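Week three of the gripper thing and my thumbs are sore. Quick one tonight, laundry's in the dryer and I said I'd post before bed.

So the job, for those who missed the last post. We show the robot how to do a task by doing it ourselves, holding the same kind of gripper the arm will have on it later. You squeeze, it closes. You let go, it opens. Then do it again, and again. The target for our group is 1,000 good takes of one task before anybody is allowed to train on it. Ours is wiping down a counter and putting the bottle back. Sounds like nothing. Try it with a claw.

First thing I learned – slow down. I came in from the remote side, where you sit with a controller and drive the arm, and everything there is slow whether you like it or not. With the gripper in your hand you move like a person. Too fast. Darius Bite went through my first batch and threw out most of a morning. Very polite about it. His notes just said "fast" over and over, and one time "very fast".

Second thing, regrasping. If you pick up the cloth badly you want to shuffle it in your fingers, and you can't, there are no fingers. There's two pads. So you either put it down and pick it up again properly or you live with it. I kept trying to help with my left hand. Not allowed! Left hand goes behind my back now, like a waiter.

Third is the start pose. Every take begins from the same place, gripper level, open, wait a beat, go. I skipped the beat for two days. Ilze Luik says the beat is where the tracking settles down, and I beleive her, my early ones drift all over.

Afternoons are the loud part. Everybody's on something different, somebody driving, somebody walking around wearing a rig, people at desks, and you have to tune it out and think about your wrist. Just your wrist. I hum, which I'm told is annoying.

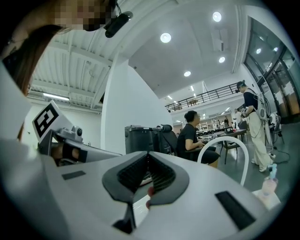 Why not do all of it by remote control, if you have the robot right there?

Speed and feel, mostly. Driving the arm, I get 3 decent takes in the time it takes me to do 10 by hand, and I can't feel when the cloth snags. By hand I feel it right away and ease off, and that easing off is exactly the thing we want the robot to pick up.

Remote still has its place, don't get me wrong. When I drive the arm I can only do what the arm can do. By hand I'll happily reach around a corner in a way the real elbow can't follow, and then the take is pretty but useless. Saulius Vasiliauskas has us do a short remote session every Monday for that reason, so we remember what the thing can reach. It's humbling. I spent most of the last one trying to hang a cloth on a rail and dropped it seven times.

The mix we've landed on is mostly handheld, then a smaller set of remote takes, then corrections. Corrections are my favorite. The robot runs by itself, you sit with the controller, and when it starts going wrong you take over and fix it, then hand it back. Only the fixing part gets a tag. You get a weird sort of sympathy for it. It hesitates over the cloth in the same spot I do, and I know where it got that from.

Stuff I wish I'd written down on day one:

Say the task out loud before you start, same words every time.
Move the bottle between takes. Not far. If it's always in the same spot the robot learns the spot and not the bottle.
Keep your fails, mark them, don't delete. I deleted a bunch. Jurgita was not thrilled.
Stop when your wrist gets tired, you start cheating with your shoulder and it shows.
Trim nails, seriously.

The folder naming is still a mess. We're on Plurnano for the uploads and it wants the task name first, then the person, and half of us did it the other way around. I renamed mine on the train. If you're on the Brevik group and reading this, please check yours before Friday so Jurgita doesn't have to.

Next up is drawers, which I'm nervous about. Handles are thin, you have to come in square or the pads slide off, and pulling straight back with the gripper is harder on the forearm than it looks. I practiced on my kitchen drawers with salad tongs. My sister walked in. We didn't discuss it.

Dryer's buzzing. More after drawers, and I still owe a couple of you an answer about wrist braces – I have one, it's fine, it gets sweaty.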